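Minutes, design meeting for the Lilturness refit, 23/06/2024

I took the notes again, so blame me for the spelling. We started late – the Sasmont ferry was running behind and half of us were on it.

Last minutes: agreed, with one fix. The yard quote for the keel work was from Dolleck, and I'd put down McIntyre. Sorry, both!

Hull: Dolleck want 180 hours for the new stern section and we all thought that was fair. The owners still hope for a longer swim platform, but I said I'd like to see the weight numbers first (we're already 900 kg over the first estimate, and most of that is teak). I'll rerun stability before we say yes to anything.

Engines: McIntyre can supply 2 rebuilt diesels by September. Long chat about the exhaust run, no decision, back on the list for next time.

Interior: the drawings for the crew cabins are fine. The galley isn't – the counter is too shallow for the oven and we lose the plate rack. I'm redrawing it. 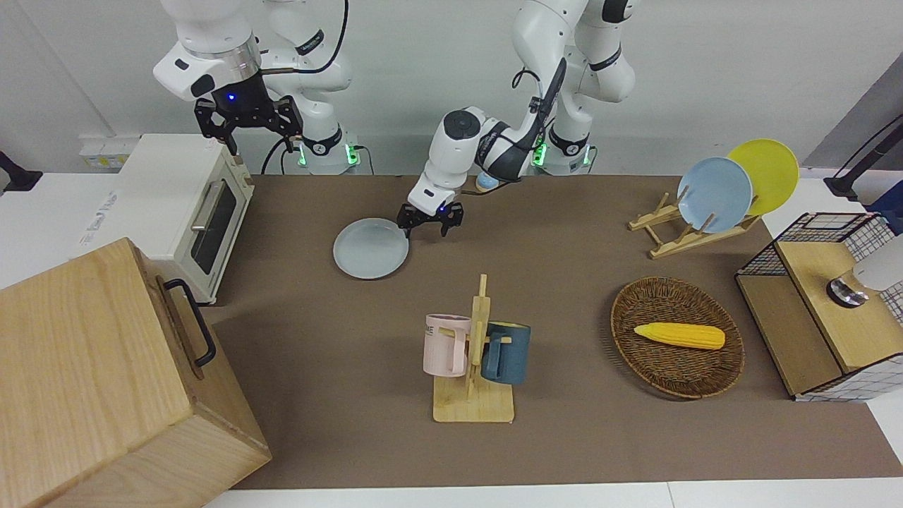 Toaster oven and plate on the brown tabletop.

Paint: dark blue won, narrowly. Around 673 liters including primer, which made a few people gulp.

Any other business: mooring fees at Sasmont are due, and I'll chase the invoice.

Next meeting is at the yard, same time, bring boots.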